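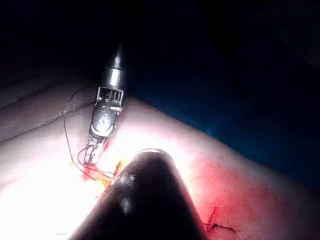
Surgical instrument with a polished metal shaft.

Changes for patients having planned surgery at Barnamar

Starting in June, patients coming to Barnamar Hospital for a planned operation will check in at the Gerance Wing instead of the main lobby. The move affects day surgery and overnight stays. It does not affect emergency patients, maternity patients, or anyone coming in only for a scan or blood work.

The old check-in desk was set up when the hospital did far fewer planned operations. Last year the surgery department saw over 2000 patients, and most of them came through the same desk as visitors, deliveries, and people asking for directions. On busy mornings the line went out past the gift shop. Patients told us in the spring survey that they did not like giving their date of birth and the name of their procedure where other people could hear it.

The Gerance Wing has its own entrance on Minja Street. There is a covered drop-off area with room for a few cars at a time, and the doors open at 5:30 a.m. Drivers may wait there while a patient gets out but may not leave a car unattended. The closest parking is Lot C, across Minja Street. Parking in Lot C is free for surgery patients and one driver. Bring your ticket to the check-in desk to have it stamped.

The Brodlow town bus stops at the main entrance and will keep stopping there for now. From the stop, follow the sidewalk to the left around the building. It is a level walk, but it takes several minutes, and wheelchairs are available just inside the main doors. We have asked the bus company for a stop on Minja Street and will print the answer in this newsletter when we get one.

What will be different on the day

You will get a call from a nurse the afternoon before your operation. The nurse will give you your arrival time and go over when to stop eating and drinking. In the past these calls came from a number that showed up as "unknown," and a lot of people did not pick up. The calls now show the hospital's name. If you have not heard from us by 4 p.m., call the surgery desk at the number on your letter.

At the new desk there are 18 pre-op bays behind the waiting room, each with a door. The old area had curtains. Once you are checked in, you will be taken to a bay, and the nurse, the anesthesia team, and your surgeon will all come to you there. You will be asked your name, your date of birth, and what operation you are having by each of them. It is a safety check and every patient goes through it, so please do not assume your chart has been lost.

One person may stay with you in the bay until you leave for the operating room. We know some families would like more than one, and there is more seating in the waiting room than there used to be. Children under 12 who are not patients should stay at home if possible.

Your visitor will be given a card with a number on it. The screen in the waiting room shows the same number with a color: yellow for getting ready, blue for in surgery, green for in recovery. No names appear on the screen. Visitors who would like to go to the cafeteria or outside can leave a cell phone number at the desk and will get a text when the color changes.

What to bring

Bring your insurance card, a photo ID, and a list of your medicines with the doses. Bottles are fine if you have not had time to write a list. Please include vitamins, eye drops, and anything you buy without a prescription. If you use a CPAP machine at night and are staying over, bring the machine and the mask. We can supply distilled water.

Leave jewelry at home, including rings. Rings that will not come off should be mentioned during the nurse's call. Glasses, hearing aids, and dentures can be worn up to the operating room door, and each bay has a labeled box for them.

Wear loose clothes. Patients having shoulder or arm surgery should bring a shirt that opens in the front.

Going home

Day surgery patients must have an adult to take them home. A taxi or ride service is allowed only if an adult you know rides with you. We have had to put off operations over this, so please settle it before the day. People who live alone and have no one to ask should tell the nurse on the phone. There is a small program that can match patients with a ride in Brodlow and the nearby towns, but it needs some notice.

Before you leave you will get printed instructions on the care of your wound, pain medicine, bathing, driving, and when to come back. The print is larger than it was. The sheets are available in Spanish now, with other languages on request. A nurse will call the next day to see how you are doing. Pain, fever, or bleeding that worries you should not wait for that call. The number at the top of the sheet is answered day and night.

The hospital pharmacy can fill your prescriptions while you are in recovery. Tell the desk when you check in. You are free to use your own drugstore, but patients who live outside Brodlow may find that theirs has closed by the time they get home.

Bills and estimates

Billing staff will have a desk in the Gerance Wing on weekday mornings. They can give a cost estimate before your operation and set up a payment plan for balances over $1000. Smaller balances can also be paid in parts, but that is handled by phone. Please keep in mind that the surgeon and the anesthesia group may send their own bills.

Construction

Work on the hallway between the Gerance Wing and the main building will go on through the summer. The hallway stays open, but there will be some noise. Visitors going up to the overnight rooms should use Elevator 22, which is just past the waiting room, and follow the green line on the floor. The restrooms next to the elevator are closed until the work is done. Others are open across from the check-in desk.

Letters mailed before the change may still say to report to the main lobby. If you have one of these, go to the Gerance Wing. The arrival time the nurse gives you on the phone replaces any time printed in the letter.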